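Jun 8, 2018
6 min read
12 shares | 5 comments
Print | E-mail this article

3. What happened when we took the arpeggiator away

So, on to the bit I was most looking forward to writing. Section 2 covered how we picked the people and taught them the basics of the Tivell, and if you skipped it (I would have) all you need to know is that the Tivell is a small groovebox with a step sequencer, a sampler and an arpeggiator that does rather a lot of the thinking for you. Half of our players had never touched a sequencer before. The other half had been making tunes at home for years and were, I'll admit, a bit smug on day one.

The task was simple enough. Each player got 64 steps, one sampled note and as much time as they liked. In the first round they could use everything on the box. In the second round Ebere Eze had locked out the arpeggiator in the settings, so any run of notes had to be put in by hand, step by step. I thought the beginners would hate this. They didn't! Most of them slowed right down and started listening to each step as they placed it -- and the patterns they came up with were far less even, with odd gaps and notes landing just ahead of the beat.

The experienced players were a different story. They tended to rebuild by hand exactly what the arpeggiator would have given them, up and down, up and down, all at the same volume. Sivaprasad Hegde calls this 'ghost arping' in his notes and the name has stuck with us. I do it too. I went back through my own old projects after the first sessions and found it all over the place (quite embarrassing, as I'd always told people I wrote those lines myself).

We worked on the same kind of table throughout, at Giltesari, and the box stayed on its default sounds, with no effects and the swing set to zero.

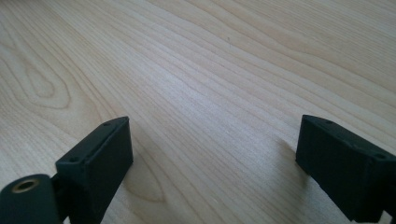
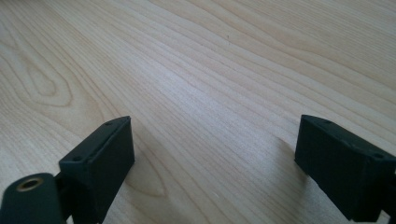

Figure 3. Pale wooden surface, two views.

Intan Latuheru didn't agree with how I read the second round, and wrote in the margin of an early draft that the experienced players may simply have been quicker to give the box what they thought we wanted. Her point was that a plain rising line is a safe answer when a stranger is going to listen to it later. I think that's fair. We did tell everyone that the patterns would be played back to the group, and I can see how that would nudge a person towards something tidy. If we run it again in August I'd like to keep the playback private, or leave it out altogether.

What I'm less willing to give up is the timing result. When a player placed notes by hand they went back and changed the length of a note much more often, even though the note length knob was sitting there in both rounds. With the arpeggiator on, hardly anyone touched it. Munther Matar reckons this is down to the menu, as the knob does a different job while the arpeggiator is running and you have to hold a second button to get the old one back. Could be. We tried a short run on the Flostero, where the knob never changes its job, and the gap got smaller but it was still there -- I've put those patterns in the appendix so you can load them up and hear for yourself.

One last thing before the sampler results. Five of the players asked to keep the arpeggiator switched off for the rest of the sessions, and we let them, so they're left out of the comparison in section 4.

Print | E-mail this article
12 shares | 5 comments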